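Assunto: Re: [bancada-auto] alguém usou o kit bimanual da Plondex?

Na quarta-feira escreveram para a lista:

> Pessoal, estou para fechar a compra do kit bimanual da Plondex,
> com as mãos de dedos articulados e o pacote de inserção de peças.
> O vendedor fala muito bem, claro, mas eu queria ouvir quem já usou.
> Serve para montagem pequena, tipo pino em furo? E vale pagar o
> suporte à parte? Aqui o orçamento é curto e meu chefe já perguntou
> duas vezes por que não ficamos com a garra de dois dedos da Nolte,
> que a gente já conhece.

Oi, pessoal!

Estamos com o kit em avaliação aqui na Nestodholm faz 3 semanas, então dá para contar alguma coisa, mas descontem o entusiasmo de quem ainda está na fase do brinquedo novo. (O período de teste é de 40 dias, peçam, porque no site essa informação fica bem escondida.)

A instalação foi mais tranquila do que eu esperava. O que deu trabalho foi o software: a versão que veio gravada era antiga, a atualização travou em 68% e ficou lá, parada, com cara de quem não ia sair mais. Tive que abrir chamado. Se aparecer o erro 903, não reinstalem tudo como eu fiz, basta apagar a calibração anterior e rodar o assistente de novo. Perdi uma tarde inteira nisso.

Nosso teste principal é com a placa de inserção, aquela branca com as peças azuis. Começamos pelos cilindros e só depois fomos para os pinos mais curtos, que são bem mais chatos, porque sobra pouco lugar para os dedos. Recomendo seguir essa ordem - o manual sugere o contrário e eu não entendi por quê.

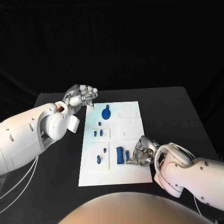 E o suporte, vale pagar à parte?
Para o primeiro ano eu pagaria, porque é ele que dá acesso às atualizações e ao pessoal técnico que responde no mesmo dia. Depois disso eu reavaliaria, dependendo de quanto vocês mexem no sistema por conta própria.

Do que gostei: a teleoperação é gostosa de usar, em uma manhã a estagiária já estava mais à vontade do que eu (o que não é lá grande elogio, mas enfim). Do que não gostei: os cabos. Eles saem por baixo dos braços e correm soltos pela mesa, e vocês vão querer prender isso direito antes de começar qualquer rotina mais longa. A Plondex vende um organizador como acessório, caro demais para o que é, e eu ia de abraçadeira mesmo.

Quanto à garra da Nolte: se o trabalho for sempre a mesma peça, na mesma posição, fiquem com ela e poupem o dinheiro. O kit começa a fazer sentido quando as peças variam de formato e altura. Também pedimos proposta à Talemach, que aluga um conjunto parecido por mês, mas ainda não recebi os valores. Quando chegarem eu mando para a lista.

Ah, e perguntem se o frete inclui a base de fixação - o nosso não incluía!

Abraços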